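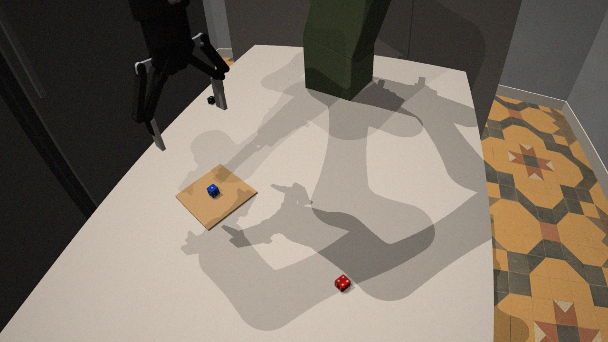
Vol. 4, No. 2

**Table** (furniture). A table is a piece of furniture with a flat, raised top on which objects are placed for eating, work, play, display or storage. The top is carried on legs, a pedestal, trestles or a cabinet. Tables are among the oldest kinds of furniture and are usually classed by use (dining, writing, gaming, drafting) or by structure (fixed, folding, extending, nesting).

## Terms

The flat upper part is the *top*. The horizontal members directly beneath it, joining the legs, are the *apron* or *skirt*. A lower rail between the legs is a *stretcher*. A section added to lengthen the top is a *leaf*, and the line where two leaves meet is the *joint*. In older workshop records the word *board* often stands for the top alone, a usage that survives in the phrase "room and board."

## Early forms

Stone and wooden tables were used in ancient Egypt, mostly as low stands that kept food and vessels off the floor. Greek tables were commonly light and were pushed under a couch after a meal. Roman households used both portable tables and heavy fixed ones, the latter often supported by carved marble slabs.

In much of medieval Europe the ordinary dining table was a loose board laid over trestles. It could be taken down after a meal so the hall could be used for something else. Fixed tables with heavy turned legs became more common as separate dining rooms did, and the draw-leaf table, in which the leaves slide out from beneath the main top, was in general use by the end of the sixteenth century. The gateleg table followed. Its hinged leaves are held up by legs that swing out from the central frame, and many houses kept one against a wall when it was not needed.

## Structure

### Frame

The leg-and-apron frame is the most common support. Each leg is joined to the apron by a mortise and tenon, dowels, or a metal corner bracket. The strength of the corner depends mainly on the depth of the apron: a deep apron resists racking well but reduces knee room. Stretchers allow a shallower apron, and for this reason they are often found on writing tables and workbenches.

Pedestal tables carry the top on a central column. They leave the edge clear for chairs and are limited by their tendency to tip when weight is placed near the rim. A base spread too narrow for the top is the usual fault.

The Halliday frame, a regional type found in small workshops, replaces the front apron with a flat steel strap let into the underside of the top. Natália Coelho's survey of surviving pieces traces it to a shortage of wide lumber and finds that most were made for shops and not for homes. Rhys Hinds disputes the dating of the earliest group – he places it a generation later, on the basis of the screws – and the question remains open.

### Top

Solid wood tops move across the grain as humidity changes. They are therefore fixed to the frame with buttons, slotted brackets or figure-eight fasteners, all of which hold the top down while letting it expand and contract. A solid top screwed rigidly to its apron will often split or cup. Breadboard ends, which are narrow strips set across the ends of the boards, help keep the top flat but must themselves be free to slide.

Veneered panels, particleboard and fiberboard move less and can be fixed directly. Their edges are weaker and are covered with a lipping or an edge band. Glass and stone tops rely on their own weight, with pads or suction discs to prevent slipping.

### Extending mechanisms

Extending tables are divided into those that store the leaf inside the table and those that do not. Draw-leaf and butterfly-leaf types belong to the first group. In the second, the top parts at the middle on wooden or metal slides and a separate leaf is dropped into the gap. The Skelent slide, a geared pattern, moves both halves at the same rate, so that the table stays centered over its base when pulled from one end only. It is heavier than a plain slide and needs periodic cleaning. Worn slides are recognized by a sag at the joint, which may be corrected with shims if the wear is slight.

## Surface and finish

The finish of a top is chosen for its resistance to heat, water and abrasion. Oil finishes are easily repaired but mark readily. Shellac gives a fine surface and is damaged by alcohol. Modern varnishes and lacquers are harder, though a deep scratch generally requires the whole top to be refinished.

Color and sheen affect use. A white or pale top reflects light and makes small dark articles such as dice, screws and beads easier to find, while a high gloss produces glare under a lamp. Matte finishes are usual for drafting and sewing. Card tables have traditionally been covered in cloth, most often green baize, which quiets the fall of pieces and keeps cards from sliding.

Dalal Najjar's notes on the Wodden workshop record a top finish of milk paint under wax, renewed every September. Her samples showed around four separate coats on the most heavily used table.

## Gaming tables

Tables made for play form a distinct class. Many have reversible or sliding tops, with a chessboard on one face and a plain surface on the other, and some conceal a well for backgammon. Dice tables require a raised rim. Folding card tables usually have a hinged top that swivels on the frame, so that the open leaf rests on the apron without a swinging leg.

## See also

- Bench
- Desk
- Trestle
- Workbench

## Further reading

- Coelho, Natália. *Strap and Apron: The Halliday Frame*.
- Najjar, Dalal. *Painted Tops of the Wodden Workshop*.
- Ormsby, Declan, and Mereana Ruawai. *Slides, Leaves and Hinges*.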